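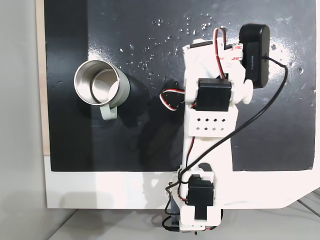

Mug duty on the black mat. Green one this time.

Filed under: Robot arms, Home projects, Threads

Right, a few of you asked how the data collecting is going, so have a thread. Get a tea, it's a long one.

For anyone new: I'm teaching a small white arm to pick up a mug and put it down somewhere else. I do the job by hand with a second arm, it records everything, and later a model has a go at copying me. One go is one episode. I'm aiming for 1,000 of them before spring and I have got opinions now.

First opinion. The mug is a pig of a thing. I picked it because it has a handle and I thought handles were easy! The inside is bare steel and it throws a big bright patch back at you depending on where the lamp is. My first lot were all done in the evening with the same lamp, and the model I trained on them went to bits in daylight. It would hover next to the mug like it had forgotten what it came in for.

So now I do a batch in the morning, one after lunch and one with the lamp on. 50 in each batch, then I stop, even if I'm enjoying myself. Past that my hands get lazy and I start dropping the mug the last little bit instead of placing it. The model learns that too. Ask me how I know.

Second opinion - the mat. I went black and big thinking it would be nice and plain for the camera to look at. It's slightly shiny, so you get white glare on it, plus the arm's own shadow wandering across. Rhea Navarro told me to buy felt months ago and I said no, I like a mat I can wipe. Rhea, you may have this one. I'm still not buying felt.

There are droplets on it as well. I've been leaving little beads like that in for some of the batches and wiping down for others. If it's going to live near mugs it had better cope with a few drips.

Camera: one webcam stuck up by the end of the arm with 3M tape, so it rides along and sees what the gripping end sees. I've tried a printed mount, twice. Tape wins. It does mean checking the angle at the start of every batch. I keep a picture of what "right" looks like open on the laptop and nudge the camera till it matches.

I skipped that check once, in November, and lost 32 episodes. All perfectly good grabs, all looking slightly too far left. I did think about keeping them in for variety and Jocelyn Enriquez talked me out of it. She was right, they'd been recorded next to a config file that said something else entirely, and I'd never have untangled it.

The cable. Oh, the cable. The long black one from the webcam swings out wide, comes back across the front of the arm and gets bundled up lower down. Too tight and it tugs the camera when the arm reaches. Too loose and it sweeps the mat. I want enough slack for the furthest reach plus a bit, and that's where I've left it.

Someone asked how I choose where the mug goes. I used to just plonk it down. Then I plotted all the starting spots and nearly every one was in the same patch, handle pointing the same way, because that's where my hand likes to put a mug. Now I have a list of spots and handle directions, shuffled, and I do what the list says. Handle towards me is the easy one. Handle pointing away is horrible and I do more of those.

Do I keep the bad goes? Depends. If I miss, back off and get it second time, that stays in, I want it to learn to have another try. If I knock the mug over and swear, it goes in the bin.

Naming! Please name your batches properly. Mine are called things like Pomuvness and Dindska because I let a random word script do it and thought it was funny. It was funny for a week. Now I have to open a notes file to find out that Dindska is the lamp one and Barua is the one where I'd swapped a servo and everything felt a bit stiff.

Where we're up to: the folder says 2,058 files, but that's a video and a joint log for each go, so halve it. Yes, I'm past my target. No, I'm not done, I want another round of the awkward handle ones before I train again.

If you're in the Braltlow group I'll bring the arm along next time and you can have a turn driving. Different hands are good for it. I've only got mine, and they have habits.

Questions below, I'll get to them between batches. And if anyone has a tidy way of checking camera angle without squinting at two windows, please, please tell me - I'm doing it by eye and my eyes are tired.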